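2026년 3월 18일

오늘은 소꿉놀이 부엌에 대해서 쓰려고 합니다. 한국어로 글을 쓰는 연습도 되기 때문에 물건 이름을 하나하나 사전에서 찾아 보았습니다. 틀린 말이 있으면 댓글로 고쳐 주세요.

저는 Serkholm에 살고 있고, 집에서 가까운 Irkham 시장에 자주 갑니다. 지난 11월에 그 시장에서 장난감 그릇과 장난감 음식이 든 상자를 샀습니다. 상자 옆면에 연필로 1526이라고 쓰여 있었습니다. 무슨 번호인지 물어보았지만 파는 분도 모른다고 하셨습니다. 값은 70크로네였습니다. 처음에는 조금 비싸다고 생각했는데, 집에 와서 씻어 보니 생각이 바뀌었습니다. 진짜 부엌 물건처럼 모양이 꼼꼼하게 되어 있습니다.

제가 제일 좋아하는 것은 체입니다. 사전에는 "체"도 있고 "소쿠리"도 있고 "채반"도 있어서 무엇이 맞는지 오래 고민했습니다. 타원형이고 연한 민트색이고 작은 구멍이 줄을 맞추어 나 있습니다. 한국 친구는 "그냥 물 빠지는 바구니라고 해도 다 알아들어"라고 했습니다. 그래도 저는 정확한 이름을 알고 싶습니다.

바나나는 껍질이 조금 벗겨진 모양입니다. 저는 이것을 컵에 꽂아 두는 것을 좋아하지 않습니다. 바나나는 접시나 탁자 위에 있어야 합니다. 오렌지는 통째로 된 것이 아니고 얇게 자른 한 조각이라서 자꾸 없어집니다. 한번은 소파 밑에서 나왔고, 한번은 제 겨울 신발 안에서 나왔습니다. 케첩병은 반대로 절대로 없어지지 않습니다. 빨간색이 아주 진하고 뚜껑이 하얘서 방 어디에 두어도 먼저 눈에 들어옵니다.

물건을 놓는 방법에 대해서도 조금 쓰겠습니다. 저는 어릴 때 Purba에 있는 외할머니 댁에서 밥상 차리는 것을 배웠습니다. 외할머니는 큰 그릇을 먼저 놓고, 작은 것은 나중에 빈자리에 놓으라고 하셨습니다. 소꿉놀이에도 이 방법을 그대로 씁니다. 먼저 체와 접시의 자리를 정합니다. 그다음에 컵과 파란 그릇을 놓습니다. 과일은 마지막입니다. 과일을 먼저 놓으면 접시를 옮길 때 굴러가서 다시 주워야 합니다.

케첩병은 세우지 않고 접시 위에 눕힙니다. 세워 두면 소매에 걸려서 넘어집니다. 한국 식당에서는 양념통을 보통 세워 두지요? 여기에서도 그렇게 합니다. 그러니까 이것은 우리 집 버릇이라고 생각해 주세요.

색깔 이야기도 하고 싶습니다. 접시 하나는 회색 같기도 하고 연보라색 같기도 합니다. 아침에 보면 회색이고 저녁에 전등을 켜면 보라색에 가깝습니다. 한국어에는 "보랏빛이 도는"이라는 표현이 있다고 배웠습니다. "도는"이라는 말이 참 예쁩니다. 색이 접시 위를 천천히 걸어 다니는 것 같습니다. 민트색은 한국어로 "박하색"이라고도 한다는데, 실제로 그렇게 말하는 사람을 아직 만나지 못했습니다. 젊은 분들은 모두 민트색이라고 하십니까?

정리할 때에는 상자 2개를 씁니다. 하나는 그릇, 하나는 음식입니다. 처음에는 색깔별로 4개에 나누었는데, 빨간 상자에 케첩병하고 동그란 빨간 것만 들어가고 나머지는 초록 상자에 다 몰려서 그만두었습니다. 동그란 빨간 것은 아직도 토마토인지 다른 과일인지 잘 모르겠습니다. 저는 토마토라고 부릅니다.

다음에는 Astham에 있는 장난감 가게에 가서 작은 국자를 찾아볼 생각입니다. 국자, 주걱, 뒤집개의 차이는 이제 압니다. 주걱은 밥, 국자는 국, 뒤집개는 전입니다. 이 문장은 제가 공책에 크게 써 놓았습니다.

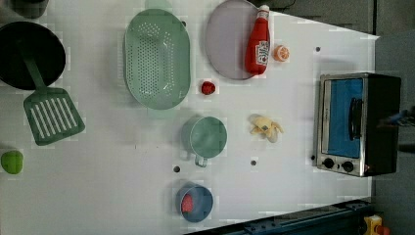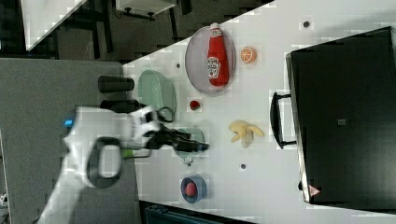 케첩병은 눕혀 놓았고, 그 옆에 오렌지 조각이 있습니다. 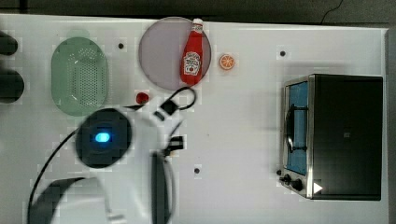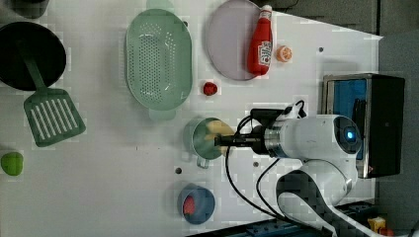
Kiri Ellery는 댓글에서 그 체를 소쿠리라고 부르면 대나무로 짠 것이 떠오르니까 "채소 물 빼는 체"가 더 낫겠다고 했습니다. 그리고 오렌지 조각이 또 없어지기 전에 뚜껑 있는 통을 하나 마련하라고 했습니다. 통은 내일 찾아보겠습니다. 그런데 "마련하다"와 "준비하다"는 어떻게 다릅니까?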